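Moving to another office of the same company in Spain – how to negotiate relocation?

Asked by Anneli Miettinen
Tags: relocation, software jobs, contracts

Hello everybody. I work for a software company called Nulter, in the team that makes the billing part of a video service. We are 29 people in my office. In September the company will open a bigger development office in the south of Spain, and my manager asked me if I want to move there. The answer has to be given soon and I would like to hear from people who did something similar.

What they told me until now: the salary stays the same for the first year, and then it will be "aligned with the local market". They offer 3,000 euros as a single payment for the moving. There is no written document yet, only a call and a short mail. I asked if I will have a new Spanish contract or if I am sent there with my present contract, and the person from HR said that this is "still being clarified". 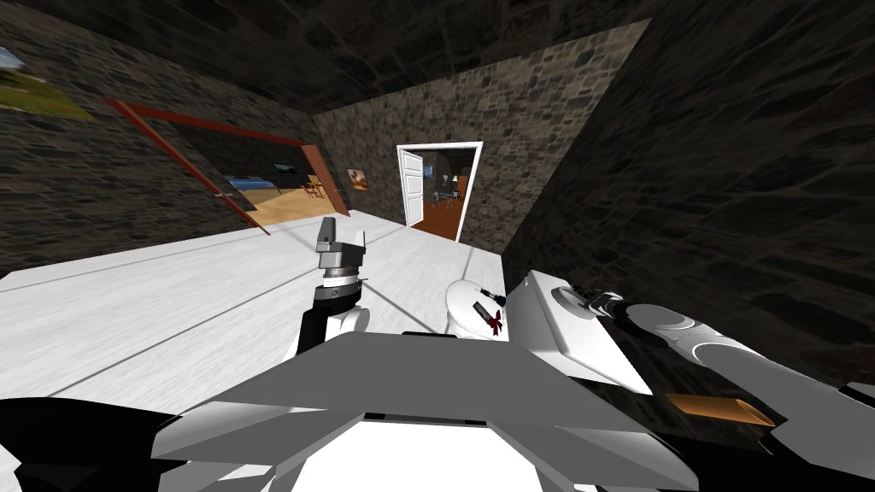 My other worry is the team. Most of my colleagues stay where they are, so I would be in the new office with people I do not know, but my work would still be with the old team. The manager says it is no problem because we have calls every morning. I am not sure about that. I am also moving with my partner, who does not have a job there yet.

So my questions are: is 3,000 a normal amount, and what should I have in writing before I say yes? Also, can I ask for the possibility to come back?

2 answers

Answer by Güven Duman
Accepted by the person who asked

I made a similar move with my former employer, Pesinex, so I can tell you what I wish I had asked.

The most important is the type of contract. If you are sent for a limited time, you normally keep your contract and sometimes you stay in the social security of your home country. If you get a local contract, you are a new employee on paper, and your years in the company can be lost unless the contract says that they are recognized. This matters if there are layoffs later. Ask for one sentence which gives the date when you started at Nulter and says that it counts. In my case this sentence was missing in the first version, and it took several mails to get it in.

Second, "aligned with the local market" can mean that your salary goes down. I would not sign with this phrase. Ask them to write that the base salary will not be lower than the present one, or at least to give you the number now.

About the money – 3,000 is not terrible for one person with some suitcases, but for two people it goes fast. You will probably pay a deposit for the apartment, the first month, and maybe an agency. Ask if the amount is before or after tax, and whether you must pay it back if you leave early. My contract had a payback period of 2 years, and I did not notice it until a colleague, Estíbaliz Robles, showed me the paragraph. Many companies will also pay for a temporary apartment for the first month if you ask, and this was for me more useful than the cash.

Yes, you can ask to come back. They will perhaps not promise the same position, but they can promise to pay the return trip if they close the office or end your role. Please also speak with a tax adviser before you choose the moving date. The number of days in each country during the year can change a lot.

Comment from Anneli Miettinen: Thank you, this is very helpful. I asked about the payback today and there is one, they had just not mentioned it. I wait now for the draft.

Comment from Mogens Hauksdóttir: Agree with the start date. Get also the job title in writing, mine changed to a lower one in the translation.

Answer by Olga Cuesta

Take it!! The weather is great and the food also. I moved with Escobar when they had 80 people in the office and I never regretted it. You will find friends fast – go to the language exchange evenings. Only look for the apartment before the summer, the prices are crazy in the center. I don't know about the contract things, our HR did everything.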